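Lilla Szilágyi
Posted in September

Week 7 notes: caffeine and the habits around it

Okay, so last week we did sleep, and a bunch of you asked where coffee fits in. Let's start there! The Cerstead diary study (it's in your reader) followed 934 office workers, and what grabbed me was how few of them could say when they'd had their last cup. They just drank it — at meetings, at desks, on the phone.

Dobos calls this "background drinking." I like the term, though I think he stretches it too far in chapter two, and we can argue about that in section.

For your own log, write down the time, the drink and what you were doing right before. Please don't try to cut back yet!
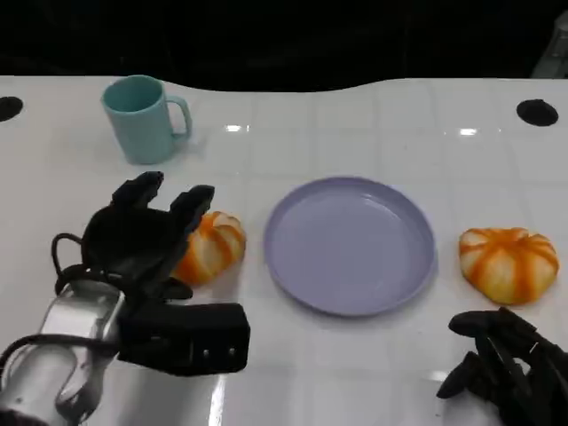

Mug, plate and two pumpkin-shaped buns.

Reading for next time: the Limitness handout, first half only. Bring your log even if it's messy (mine always is).

3 comments | 12 shares
© Flarnomside Continuing Education | Contact | Back to top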